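Mallbridge cell: progress report for March
For the Lammers programme office

Spending is on plan, the cell is running, and the gripper has now been rebuilt twice, the second time properly. The detail follows in the order you asked for it last time.

Condition of the cell

We lost most of the first week to the wrist. It had developed a click on the last joint which the Skarnitz service manual describes as "normal operating noise" on one page and "stop immediately" on another. We stopped immediately. A retaining ring had walked out of its groove. The ring costs less than the postage on it, and the postage was charged to consumables.

With the arm already down we changed both finger pads, cleaned the cable run and replaced the connector that had been held together with tape since before this grant began. The tape has been retired with honours.

Calibration

The zero positions were taken again after the rebuild. The old offsets file turned out to contain two entries for the same joint, and the controller had been quietly picking whichever it read last. There is now one entry, and a check at start-up that refuses to continue if it finds more. The check has so far caught one error, which was ours, on a Sunday.

Maintenance now goes by cycles instead of by calendar. Pads are inspected every 100 cycles and the wrist is opened at 1,000, or sooner if it starts talking again. The cell has logged 656 cycles since the rebuild.

Simulated cell

You asked in the last review why we were paying for Millia licences when we have a real arm. The wrist answered that for us. While the hardware was in pieces we carried on tuning the approach to the bowl in the model, and the new gripper settings were tried there before anyone let them near metal. Reaching over a rim is the awkward part: too shallow and the fingers meet the edge, too deep and they meet the bottom.
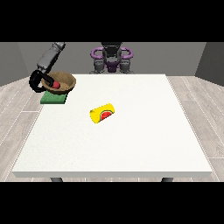 Simulated cell: gripper lowered into the bowl, with the red ball inside.

The model still flatters us on friction. We have stopped arguing with it and now treat its results as the best we could hope for.

Next period

Fit the spare wrist seal, if Skarnitz can find it. Write up the start-up check so that it can be used on the second cell. Decide whether the compressor is to be repaired or merely listened to. No change to the budget is requested, although we would welcome a second retaining ring.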